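Illville Lillari 2 Surface Fluorescent Batten
Item 3344-2

The Lillari 2 is a ceiling-mounted batten for single fluorescent tubes, intended for corridors, workrooms and light storage areas. It mounts directly to a finished ceiling or, with the drop kit, below pipe runs. The tube is supplied separately.

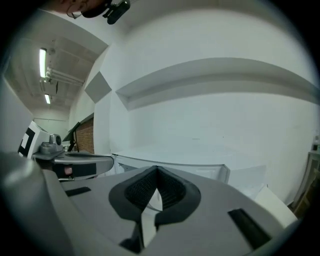 Spacing depends on ceiling height and wall finish. White walls and ceilings allow wider centers than brick or dark paint. In long, narrow rooms, run the battens in line with the pipework and keep the end caps clear of fittings.

Body: steel, white powder coat
Lamp: one tube, not included
Mounting: 2 screw points, 3 with drop kit
Cable entry: rear or either end
Location: dry indoor areas only

Disconnect power before changing the tube or removing the cover plate.

Drop kit (item 999) sold separately. Carton quantity 3. Orders received by noon Thursday ship the same day from Clondau. Layout questions: Edith Cuadros, technical desk.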